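Ellmont Public Library
Guidance for Members and Groups

Caring for Wooden Tables in Shared Rooms

Issued Tuesday, October 22, 2019
Prepared by Despina Stergiou, Facilities Office

These instructions apply to all wooden tables in the reading rooms, the craft room and the Atamik Hall annex. Groups holding a room key are expected to follow them at the close of each session. Tables with a painted or glass top are covered in a separate sheet, available at the front desk.

Daily cleaning

1. Remove all objects from the table, including mats, lamps and game boards. Lift objects; do not slide them.

2. Wipe the surface with a dry cotton cloth, following the direction of the grain.

3. If marks remain, dampen a second cloth with plain water and wring it out fully. No water should drip from the cloth when it is held over the sink.

4. Dry the surface at once with a clean cloth. Do not leave a table to dry by itself.

Bleach, vinegar, glass cleaner and scouring pads must not be used on any wooden table. Spray polish containing silicone is also excluded, as it prevents new oil from entering the wood at the June treatment.

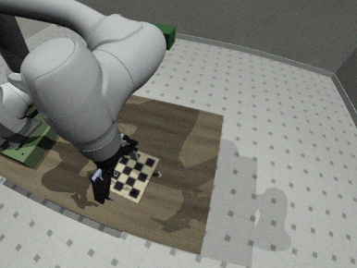 Removing common marks

White rings. These are usually caused by moisture in the finish. Allow the table to stand overnight. If the ring is still present, place a folded cotton cloth over it and apply a warm iron, without steam, for a few seconds at a time. Check the surface between each application.

Ink and marker. Do not attempt to remove ink with alcohol. Report the table number to the Facilities Office.

Candle wax. Let the wax harden, then lift it with the edge of a plastic card. Any film left behind may be wiped away with a cloth and a drop of mild dish soap in water.

Glue. Fresh white glue may be wiped off with a damp cloth. Dried glue should be left for staff.

Yearly oiling

Oiling is carried out by staff or by members who have attended the training session given by Man-sik Ma. The annex is closed while the work is in progress.

1. Clean the table as described above and let it stand for one full day.

2. Sand lightly by hand along the grain with the fine paper supplied. Power sanders are not permitted.

3. Remove all dust with a vacuum brush, then with a dry cloth.

4. Apply a thin coat of the oil provided. Allow it to soak in for 26 minutes and wipe off everything that remains on the surface.

5. Repeat after 2 days. The table may return to use when it no longer feels tacky.

Cloths used with oil can catch fire without a flame. Lay them flat outdoors to dry, or place them in the metal can filled with water beside the annex door. They must never be put in an indoor waste bin.
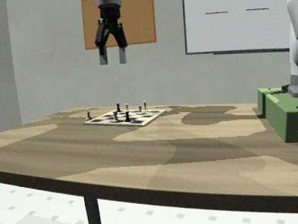

Large wooden table with a small chessboard.

Reporting damage

Cracks, loose legs and burns should be reported on Form 342 before the room is locked. Please write the table number and the name of the group. Forms may be handed to Olga Meireles at the front desk or left in the box outside Room 931.

Members should not tighten, glue or fill any part of a table themselves.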